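The Quote

The quote from Hauser arrived at 10 in the morning, and by noon Magnus Lindsay had printed it twice, once to read and once to write on.

"They want how much for fingers?" he said.

"Jaws," said Flora Pollock, who had asked for the quote and had been dreading this. "It's a gripper. The arm is on page two."

"The arm is separate?"

"The arm has always been separate, Magnus."

He turned to page two and went quiet. Trinddale Packing had been in business for 71 years, and in that time its most daring purchase had been a forklift with a heated seat. Magnus had fought the heated seat. He still brought it up at holiday parties, usually standing near whoever drove the forklift.

The plan was simple, or had been when Flora first wrote it down in July. One arm at the end of line four, opening cartons and sorting hand tools into trays. Before anyone signed anything, Ross Dow would run the whole job in simulation, where mistakes were free. Magnus had liked the word free so much that he approved the simulation in the hallway, without sitting down. It was only later that he learned Ross expected to be paid for it.

Ross had been at it for six weeks now, at a desk by the window with two monitors and a bag of pretzels. Flora brought Magnus over to see where the money was going.

"Why is the table marble?" Magnus asked.

"It came with the software," said Ross.

"We're not buying a marble table."

"No."

"I want that in writing."

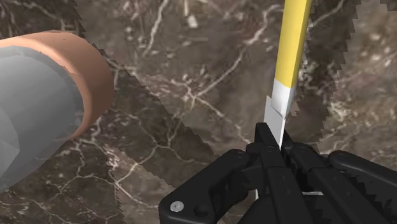
Flora made a note, because it was easier. Then she steered the talk back to the spreadsheet, where she had three columns: what they needed, what Hauser was selling, and what Magnus could be told about before lunch. The Billurberg option sat at the bottom in gray type. Billurberg made a cheaper gripper that was said to be every bit as good, mostly by Billurberg.

"What's this line?" said Magnus. "Spare fingertips. Quantity 100."

"They wear out."

"I've had the same fingertips my whole life."

"You don't open cartons," said Ross, and reached for a pretzel.

Magnus let that go by. He was looking at the installation fee, then at the training fee, then at something called an integration reserve, which Flora had put in because Rosalía Barrios at the Jolosis plant had told her to. Rosalía had bought two arms the year before. Her advice was to take the number you were afraid of, add a third, and go home early on the day you showed it to anyone.

"And if we do nothing?" he said.

"Then Innes keeps doing it by hand."

All three of them looked through the window at Innes Yule, who was on line four, working his way through a pallet at the speed of a man who knew he was being budgeted around. He waved. Magnus waved back, a little guiltily.

"He's retiring," Flora said. "It was in my memo."

"Which memo?"

"The one with the robot in the title."

"Ah," said Magnus, who hadn't read past the title.

He took the printed quote, the copy for writing on, and uncapped his pen. He crossed out the extended warranty. He thought about it, and drew a line of little dots under the crossing out – this meant it should stay. He circled the spare fingertips and wrote "50?" beside them. Then he signed for the gripper alone.

"You can't buy the gripper without the arm," said Flora.

"We'll start with it. See how we get on."

"Get on with what? It'll be in a box."

"Then it won't wear out," said Magnus, and went off to see about the forklift.

Flora opened the spreadsheet and added a fourth column. She moved the arm into next quarter, moved the fingertips in with it, and wrote to Hauser asking how long the price would hold. Ross had turned back to his monitors.

"Do you want me to change the table?" he asked.

"To what?"

He scrolled for a while. "There's a walnut."

"Leave it," said Flora.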